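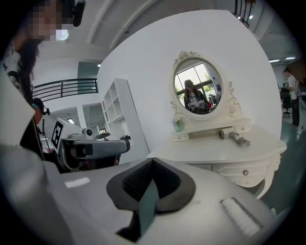 Setting up a fancy white vanity takes a bit longer than a plain desk, and most of the extra time goes on the fiddly bits. I've done it for myself, for my sister and for a friend's daughter now, so I thought I'd put the whole routine in one place instead of texting it to people in pieces. The sort I mean has the full works: curved top, scroll legs, a mirror with a carved rose at the crown and a drawer with a little round silver knob that your thumb will find in the dark. Gorgeous to look at! Also a magnet for dust, hairspray and bobby pins. If yours is plainer you can skip half of the cleaning section and be finished before lunch.

What you'll need

A soft paintbrush, the kind you'd use for trim, clean and dry
Three or four microfibre cloths (old t-shirts are fine for everything except the glass)
Dish soap and lukewarm water
Cotton buds
A tape measure and a pencil
Felt pads for the feet
Something for the drawer, see below
A heatproof mat
Cable clips, the stick-on sort

I use a spray called Purik on the mirror because it was in the cupboard. Plain water with a dash of white vinegar does the same job and costs next to nothing.

Step 1: Find the right wall

Do this before you clean anything, because you'll get fingerprints all over it when you move it. You want a wall near a power point, with daylight coming from the front or the side. Light from behind you makes your face a dark blob in the mirror and you end up with foundation stopping at the jaw. I had mine opposite the window for most of a winter, wondered why I looked so tired, then shifted it round to the side wall in May and felt ten years younger.

Mine came from Sallgate, the secondhand place out past the showgrounds, and I paid $425 for it, delivery included. It's 51 cm deep, and I'd tell anyone to measure the depth first and then add enough for a stool with a person on it. Get someone to sit there and push back as if they're standing up. If they hit the bed, it's the wrong spot.

White furniture on a white wall looks lovely, by the way. I was sure it would disappear, but all the curves throw little shadows and you see the shape of it properly. Leave a finger's width between the back edge and the wall so the cord has somewhere to go.

Lift, don't drag. Scroll legs don't like being pushed sideways across carpet, and it only takes one good snag. Two people, one at each end, drawer out first. If the mirror comes off, take it off and lay it on a folded doona until you're done.

Step 2: Dust the carving dry

Go over everything with the dry paintbrush before any water comes near it. I start at the top of the mirror frame and work down, flicking the dust out of the petals and the curls and letting it fall. If you go in with a wet cloth first you make a grey paste that sits in the grooves and dries there, and then you're at it with a toothpick for an hour (ask me how I know).

The backs of the legs always get missed. Lie on the floor. Take a torch.

Step 3: Wash it gently

A few drops of dish soap in a bowl of lukewarm water, cloth wrung out until it hardly feels damp. Top first, then the drawer front, then down the legs. Cotton buds for the deep bits. Hairspray leaves a faint yellowish tackiness on a white top, usually in a patch to whichever side you spray from, and for that I hold a warm damp cloth on it while I count to thirty and then wipe. Two or three rounds usually does it.

Please don't use a melamine sponge on it. I know they're magic on skirting boards. They took the sheen off one corner of my sister's, and now there's a jewellery box permanently parked on that corner.

If you've got chips, touch them up now. I bought a tester pot from Szekeres in the nearest white I could find and dabbed it on with a cotton bud. Three whites looked identical in the shop and only one of them was right at home, so take a photo of the piece in daylight and compare it, or better still bring the drawer in with you. I've carried a drawer through a paint shop and the staff didn't blink.

Leave the whole thing overnight.

Step 4: Do the mirror last

Spray the cloth and never the glass. Liquid runs down to the bottom of the frame, creeps in behind and eventually you get those black speckles round the rim. Wipe in an S from top to bottom, flip the cloth to the dry side, then do it again. Check it from an angle with the lamp on.

If your mirror tilts, tighten the screws at the side supports while you're there. A quarter turn is plenty.

Step 5: Sort out the drawer

Vanity drawers are nearly always shallower than you expect. Mine won't take a tall bottle lying down unless the lid's off, so it holds brushes, clips, elastics, tweezers and the flat palettes, and everything tall lives somewhere else. I use a Skavavik tray insert cut down with a bread knife (don't tell them), and before that I used the lids of shoe boxes, which worked perfectly well for two years and looked dreadful.

Put what you use every morning at the front. Things you use once a month go at the back. Anything you haven't touched since the last time you cleaned the drawer, sniff it, and if it smells like crayons it goes in the bin.

I line the bottom with a sheet of plain white paper, nothing adhesive. You can whip it out and replace it when something leaks, and something will leak.

Step 6: Decide what stays on top

I'm strict about this one. On a curved top the usable area is smaller than it looks, because nothing wants to sit near the scalloped edge, so the back ledge is your friend. A small vase up on the ledge is nice, and artificial flowers are completely fine! I had real ones and kept finding petals stuck in the hair wax. Beyond that, one tray for the daily things, and then leave the middle clear so you've got somewhere to put your elbows.

Step 7: Give the hair dryer a proper home

The dryer is what ruins a tidy vanity. It's bulky, the cord has opinions, and it comes out when you're in a hurry. After a lot of faffing about I've landed on keeping it on the right-hand side of the top while I'm using it, lying flat with the nozzle pointing in across the table, on a silicone mat. When it's cooled down it goes in a basket on the floor beside the leg. 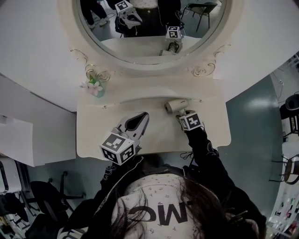
Siriporn Chaiyaporn wrote to me after the first version of this page went up and said she'd never leave a dryer on the tabletop at all, mat or no mat. Hers hangs from a hook screwed into the side of a bookcase, and she reckons that if you have to put it down mid-style you should put it down on its side, switched off, with the back vent clear of your cardigan sleeves and anything fluffy. She also said to clean the filter once a month, "or it'll start smelling like toast and you'll blame the shampoo."

Fair enough on all counts. I've gone and cleaned my filter since, and it was disgusting. I'm keeping the mat, though. I'm left-handed and a hook on the side wouldn't suit where my wall is, but if you've got a handy bit of furniture next to the vanity I think hers is the better answer.

If you go with a mat, get one bigger than the dryer. A small one looks neat and then the nozzle hangs off the end of it, and the nozzle is the hot part. Let the dryer cool properly before it goes in a basket or a drawer, and unplug it. For the cord, make a loose loop the size of a dinner plate and fasten it with a soft tie. Wrapping it tight round the handle cracks the cable right where it goes in, and I've lost two good dryers that way.

Step 8: Run the cord

Stick one cable clip on the back edge of the top and another halfway down the back of a leg, on the side you can't see. Wipe those spots with a bit of metho first and let them dry or the clips will be on the floor by teatime. Leave enough slack that you can reach the far side of your head without tugging. I test this by standing up and pretending to do the back section, and it's worth feeling silly for.

If you use a power board, mount it off the floor. Mine's on the skirting, held by two hooks, well away from the water glass.

Step 9: Stool or chair

You don't need the matching stool. The one that went with mine was $279 on its own, and I just couldn't. Any chair without arms will do so long as your knees clear the drawer. Sit down, cross your legs, and if you can't, go lower. Felt pads on the chair feet as well as the vanity's.

Plenty of people stand to do their hair and only sit for makeup, so try it both ways before you buy anything. Leaning over the top for half an hour is murder on the lower back. If you're mostly a stander, tilt the mirror up a touch.

Keeping it nice

Every night, or most nights: brushes back in the drawer, quick wipe of the top with a dry cloth.

Once a week: the paintbrush over the frame and legs, S-wipe on the mirror.

Once a month: new paper in the drawer, dryer filter, check the felt pads haven't walked off.

A couple of you have asked about putting a sheet of glass over the top. I got a quote for one cut to the curved front edge and it was more than the vanity cost, so no, I haven't tried it. A clear vinyl placemat trimmed with nail scissors has done me so far, though foundation does creep under the edges, so lift it up when you're wiping.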